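Progress report to the Indel Fund: the Skundov guesthouse refurbishment and reopening
Reporting period: the months up to the end of April

Dear friends at Indel,

Thank you for your patience with this report, which reaches you a little later than we promised. The end of the month was given over to plumbers, paint and a long conversation with the railroad people over where our sign may stand, and the writing had to wait its turn. You have been generous with us from the start, and we would like you to have the full story, the slow parts included.

When we applied, the guesthouse at Skundov had been closed for two winters. Travelers who came for the river path or the autumn market had to stay down the valley and take the early bus up, and most of them simply went home the same evening. Our aim was a modest one: 17 guest rooms that a family can afford, a breakfast worth getting up for, and a front desk that is open when the last train comes in. Everything below should be read with that in mind.

Rooms

All 17 rooms now have new windows and new wiring. The upper floor is finished down to the curtain rails, and we are very fond of it – the rooms at the back look straight out over the orchard, and in the mornings you hear hardly anything but birds. The ground floor is further behind than we had planned. Horobets, the firm doing the bathrooms, found that the old drains under the east side ran uphill for part of their length, which explained a good deal, and the floor had to come up again in rooms we had thought were done. They have been straightforward with us all the way through and have kept to their price for the original work. The extra drains are being paid for out of the reserve.

The two accessible rooms are on the ground floor, next to the side entrance, and they are the part of the delay we mind most. Each will have a level shower, a wider door and a bed at a sensible height. The ramp outside is already poured and has its handrail.

The lounge and the front desk

We had always pictured the lounge as the heart of the house, somewhere to sit with a book when it rains, or to wait for a taxi without feeling in the way. The walls have been painted, the old stove has been checked and passed, and there is a shelf for guests to leave the books they have finished. Seating took us far longer to settle than it should have, as everyone had an opinion and most of the opinions were good ones. In the end we put comfort first and ease of cleaning a close second. 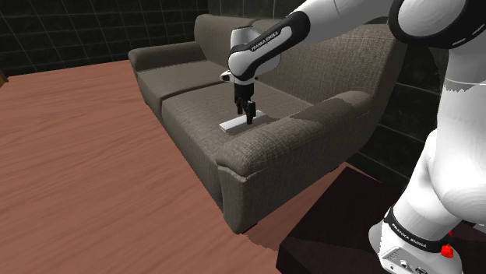
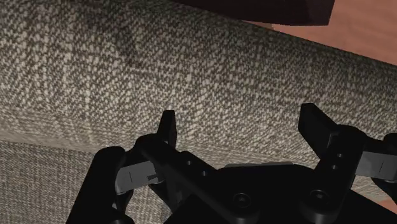
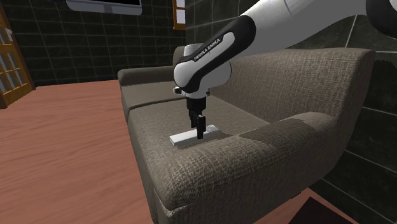
Sustadora, our booking partner, wrote back after reading a draft of these pages that the lounge mattered less to them than the hours of the front desk, and that they would want a firm promise on late arrivals before listing us for the summer. They added that guests will forgive a small room much sooner than a locked door.

We think they are right, and we have changed our staffing plan to suit. The desk will now be open until the last train is in and the passengers have had time to walk up, even on evenings when the train is late. For anyone who arrives by car after that, there will be a key box by the side entrance, with a code sent in the afternoon. It does cost us an additional part-time post, and you will see that in the revised budget that comes with this letter.

Bookings so far

We opened the upper floor quietly in the early spring, without any advertising to speak of, mostly to find out what we had forgotten. (Coat hooks, as it happens, and a place to dry boots.) In this period we sold 401 room nights, which is more than we had dared to put in the plan. Walkers made up a good part of that, along with families visiting relatives in town, and there was a choir that took nearly the whole floor and sang on the stairs.

Guests have been kind about the beds and the breakfast and a bit less kind about the Wi-Fi, which was weak at the far end of the corridor. That has been put right with a second router. Several people asked whether they could bring a dog, and we are setting aside two rooms for that once the ground floor opens.

Money

We have now spent 95 percent of the first installment of the grant. The windows came in under the estimate and the drains have swallowed the difference and then some. We are not asking for more, but we would like your permission to move what was set aside for the garden furniture into the bathroom line, and to buy the furniture next year from our own income. If you would rather we found the money elsewhere, please do tell us frankly and we will look again.

What comes next

Horobets expects to hand over the ground floor bathrooms before the school vacation begins. After that come the floors, the doors and a very thorough cleaning, and then the fire inspection, which has to cover the building as a whole before we can sell the lower rooms. We are also working on a small printed guide to Skundov for the bedside tables, with the bus times, the bakery's hours and the easier of the walks along the river.

You asked in your last letter whether you might visit. We would be delighted! Come in the late morning if you can, when the rooms are empty and we can show you properly round, and stay on for lunch. The side entrance is the best one to use until the front steps have been repaired.

With warm thanks from all of us at the Skundov guesthouse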